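Seguridad en manipulación robótica
Tema 6. Anatomía de una parada que llegó tarde
Apuntes de clase, versión 2018-07-24

Lectura previa: el informe de Hildegard Brandes sobre la celda Pamari. Son pocas páginas y el apéndice se puede saltar; el autor de estos apuntes lo hizo la primera vez y se arrepintió poco.

6.1 Los hechos
La tarea era ordenar calzado en un zapatero. El brazo derecho cerró la mano, el controlador Plenix dio el agarre por bueno y la trayectoria siguió adelante con una zapatilla que ya no estaba donde decía el modelo. El límite de fuerza era de 30 N. La parada saltó 600 ms después del contacto con el mueble, cuando el manual prometía 200. El zapatero salió ileso. El manual, menos.

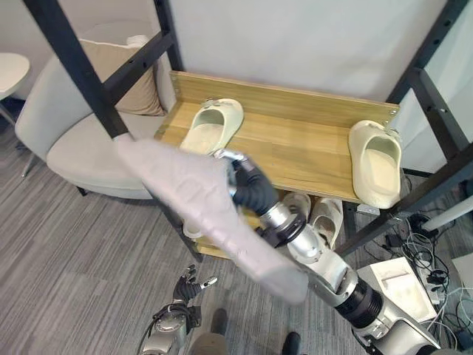
La causa inmediata fue un umbral copiado de otra celda, donde se manipulaban piezas rígidas. La espuma cede, la corriente del motor sube despacio y el detector espera un pico que no llega. En el registro, el fallo consta como «agarre nominal», expresión que conviene leer con desconfianza el resto de la carrera.

6.2 Lo que el sensor no sabe 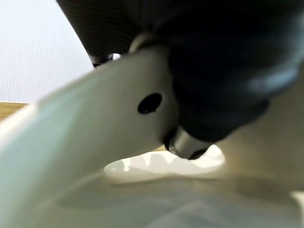
Medir fuerza en el motor y medirla en la yema son cosas distintas, aunque en el presupuesto parezcan la misma. Entre una y otra hay holguras, fricción y pares de articulación que el modelo da por ideales. Una pinza de dedo blanco y liso, con su cilindro metálico corto junto a la carcasa negra, invita a dibujar un diagrama de cuerpo libre muy limpio. Dibújenlo y añadan después la fricción. El resultado será más feo y se parecerá más al registro de junio.

6.3 Quién estaba cerca
El análisis de riesgos de Mirik suponía al operario fuera del alcance del brazo. También suponía que leería el cartel. Para el ejercicio 2, rehagan la tabla con una persona a la distancia de un paso y recalculen la severidad con la parada real.

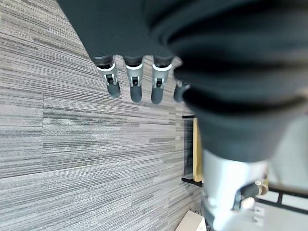

Hui-mei Au objeta que la culpa no es del umbral: con 600 ms de retardo, cualquier valor habría llegado tarde, y lo que procede es revisar la cadena de parada entera antes de tocar un solo parámetro. Tiene razón en el orden. El umbral, con todo, seguía mal.

Entrega: el ejercicio 2, en papel, con las unidades puestas.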